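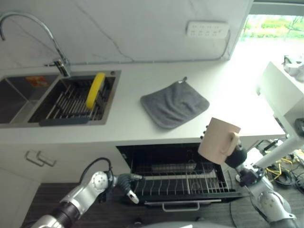

Most of this weekend went into the hands again. I rebuilt the wrist mount on the right arm in December and it has held up well, but the fingers were still closing too hard on anything with a thin handle. I dropped the current limit and slowed the last part of the grip. Mugs are now manageable. Bowls are another story.

Venkatesh Chettiar asked in the comments why I do this in the kitchen when I could use a test bench. I had a bench for the first 200 runs. It was flat, the light never changed, and the arms did fine. Then I moved to the dishwasher and the door was lower than anything I had tried, so the elbow limits had to be redone.

Changes since the last post:

Grip force on the right hand is now set per object, from a plain text file.
The left arm waits near the rack until the right one lets go.
Cable slack at the shoulders is longer. The old length pulled when an arm went all the way up.

Sabina Vondráček sent me her version of the release routine, which opens the thumb first – I had it last. I'll try hers next and log 300 runs before I decide. The files are in the usual folder, under Drevier.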